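Right, quick one before the school run. Finally having a go at the tea corner. Been putting it off since February and the mess has won every time.

The black wire basket is from Trullwood, 2 for the price of one.

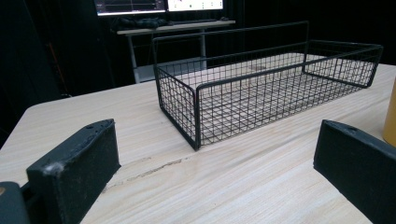 Other one's gone upstairs for socks. Teabags, sugar, the odd biscuit — all meant to live togther from now on. We'll see.

Cups next. I like the steel ones, they don't chip when I drop them. 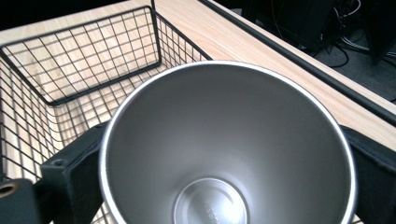

Still need a hook for the tea towel. Kettle's on, shoes missing, got to run. More tonight maybe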